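The Understudy

The robotics club at Hermont had one rule about the arms, which was that you did not name them. Ottar Sundqvist had written it on the whiteboard in June, after the previous year's lot called theirs Kevin and then could not bring themselves to replace Kevin's wrist.

So the left arm was Left and the right arm was Right, and Priya, who was captain because she had missed the meeting where they chose one, had been fighting with both of them since four o'clock.

The task for the regional round was called Clear the Table. Rovholm College had written it, and Rovholm College had won it twice, and you could draw your own conclusions. A can, a tray, some groceries. The can had to end up in the tray. There were 13 pages of rules on what counted as "in".

"A can on its side touching the rim," Dev read aloud, "shall be deemed a partial placement."

"Deemed by who?"

"By a panel."

"What's partial worth?"

"Five points. A full one's 10."

Priya put her chin on her fists and looked at the table.

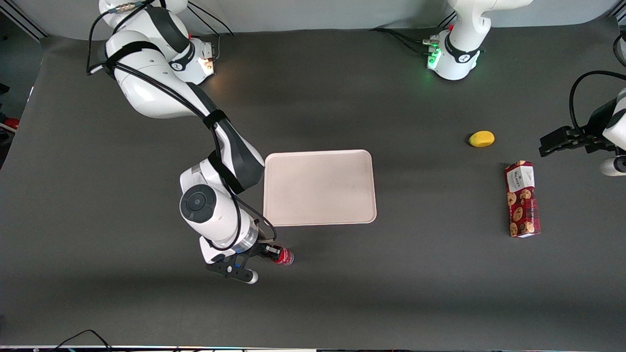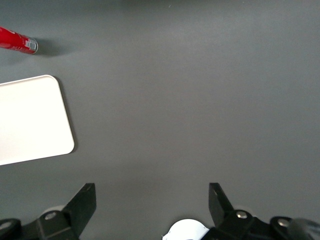
Sundqvist's view of cans was well known. He held that a can was the most dishonest object in the grocery family, being round when you wanted it flat and slippery when you wanted anything at all, and that it had been put on this earth to humble Year 11s. The can itself was red, and on its side, and had the tray for a neighbour, and to Priya's eye it looked smug about the whole arrangement. She had begun to take it personally at try number three.

"Run it again," she said.

"Same grip?"

"Same grip. Slower."

Dev typed. Sinix, the control software, had been written by a former student named Åberg who left comments through it like a man leaving notes on a shared fridge. Line 2329 said DO NOT CHANGE THIS. Line 2330 said I MEAN IT. They had changed it in the second week, and Left had spent an afternoon waving at the car park.

Right went down with the unhurried air of a public servant. It closed on the can. It lifted the can, and paused, and appeared to think about its superannuation.

"Come on, you beauty," said Dev, who was not supposed to be encouraging it either.

It swung across to the tray, opened its fingers and let go. The can landed, rolled to the rim and stopped there, leaning.

They all bent down to look. From Dev's side it was in. From Priya's side it was touching. Sundqvist came over with his tea, bent down as well, and stayed bent for longer than his back would have liked.

"Well," he said, "I'd deem it."

"Deem it what?"

"I'm not a panel."

Priya took the can out and put it back at the start. Outside, the footy team was finishing up, and somebody's mum was leaning on her horn. Dev asked if they could call it a night. She said one more, and he said that was what she'd said at five, and she said this time she'd use Left.

"Left's never done the can."

"Left's been watching, though."

Dev looked at Left, then at Sundqvist, who had found something very interesting in the bottom of his mug.

"Righto, Kevin," Dev said under his breath, and pressed the key.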